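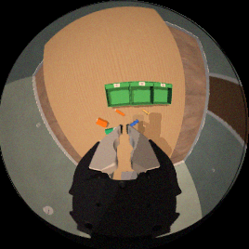 ¿Qué vende exactamente Skadolis? Una aplicación que guarda el historial médico del paciente en una cadena de bloques y le paga con fichas digitales, llamadas onsri, cada vez que registra su glucosa o su tensión.

La empresa, con sede en Resdale, anunció el 07/08/2026 que abrirá en septiembre un programa piloto en la ciudad de Amorton. Participarán 83 pacientes con diabetes tipo 2 de dos centros de atención primaria. El comunicado habla de «devolver al ciudadano el control de sus datos», una promesa que el sector repite desde hace años con resultados bastante discretos.

Las dudas empiezan por el dinero. Skadolis asegura que su lista de espera suma 1.216 inscritos, pero no aclara cuántos son pacientes y cuántos son compradores de la ficha. Tampoco explica qué podrá hacerse con ella fuera de la propia aplicación. El documento técnico menciona descuentos en farmacias sin citar ninguna.
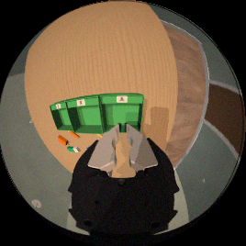 Tampoco queda claro quién responderá si un dato se registra mal. En una cadena de bloques las entradas no se borran, y el derecho de supresión que reconoce la normativa europea encaja mal con ese diseño. La compañía sostiene que los informes se almacenan aparte y que en la cadena solo figura una huella cifrada. Si es así, cabe preguntar qué aporta frente a una base de datos corriente.

Panya Duangkaew, directora médica del proyecto, defiende que el incentivo económico mejora el seguimiento del tratamiento. Como prueba cita un ensayo interno con unas 178 personas que duró seis semanas, no tuvo grupo de control y sigue sin publicarse.

El piloto se prolongará hasta la primavera. Skadolis no ha indicado si difundirá los resultados en caso de que sean desfavorables.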